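Eating better at work, or trying to

I've been meaning to write about lunches for ages. Back in June I added up what I'd been spending on meal deals and posh sandwiches and it came to almost £53 for the fortnight, before you even count the coffees. For bread! And most of it eaten in ten minutes flat with one hand on the mouse.

So I decided to bring my own, every working day, for the whole summer. I'm not a naturally organised person (my sister would laugh at the word "naturally" there) and the first couple of weeks were a bit of a disaster. I made a giant tub of lentil salad, ate it three days running and then couldn't look at a lentil until August. 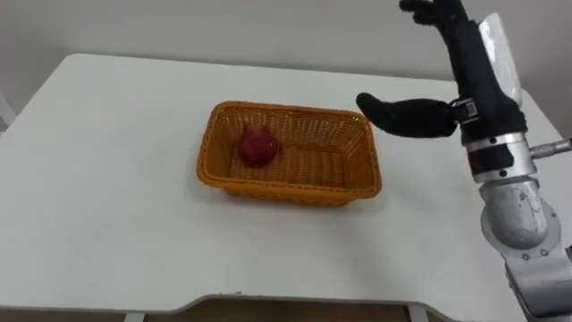

Snacks were the real problem, mind you. Lunch I could just about manage, but come half past three I'd be off down the stairs to the shop for something with caramel in it. I tried banning myself, which lasted until the first long meeting. What worked better was having something decent sitting where I'd see it before I got as far as my coat. One red apple in a wicker basket doesn't look like much of a feast, I grant you, but if it's right there and the shop is two flights down, I'll eat the apple. I go for the sharp, crunchy ones. A woolly apple is worse than no apple and I will not be argued with on this.

The other thing I did was start walking before I ate. Only a short loop, past the Zedwood garden centre and back along the canal, and my phone reckons it's a bit over 3000 steps. On a good day I carry on to the lock and make it 4000. I come back properly hungry instead of bored-hungry, and the afternoon goes a lot quicker.

I should say something about containers, because I've bought far too many. The cheap ones from the market leaked soup all through my bag and over a library book (paid for, apologised for, still a bit orange). Then I got a Björklund tin with a clip lid, and that's been brilliant for anything dry but you can't put it in the microwave, so it's sandwiches and cold noodles only. For soup I've gone back to my grandad's old flask. It weighs a ton and it keeps things so hot that I've burnt my tongue at one o'clock on something I made at seven.

Sunday cooking is a thing everyone recommends and I just can't do it. I've tried! By Sunday evening I want to be on the sofa. What I do instead is cook too much dinner on purpose – double the rice, an extra tray of roast veg – and box it up before I sit down to eat. If I leave it until after, it gets picked at, and lunch ends up being four chickpeas and a bit of onion.

The fruit has been the easiest part to keep up. Put it out in the morning and it tends to be gone by home time, so I've started buying a bigger bag.
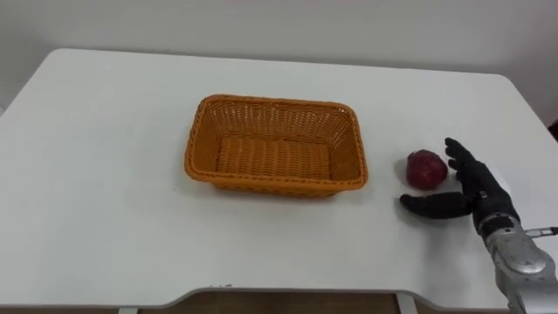 What I've been eating lately

Cold noodles with peanut butter, lime and whatever's crunchy in the fridge. Takes me less than 30 minutes even when I'm faffing. Leftover roast squash mashed on to toast, with feta if there's any left. A very plain egg sandwich with a lot of pepper, which I'd forgotten how much I like.

I had a go at making my own granola bars as well. They tasted lovely and had the texture of gravel, so if you've got a recipe that holds together without half a jar of honey, please send it over. 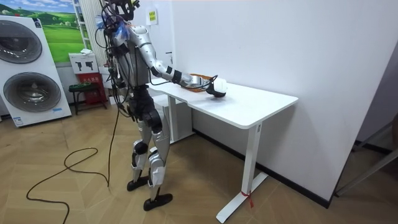
Kenneth Macapagal wrote in after my last post to say that I'm wrong about cooking extra rice, and that I ought to be freezing it flat in bags the minute it's cooled down. He does a month's worth at a time, apparently, and snaps off what he needs. I've cleared a drawer in the freezer and I'm giving it a go this week, once I've eaten my way through the peas.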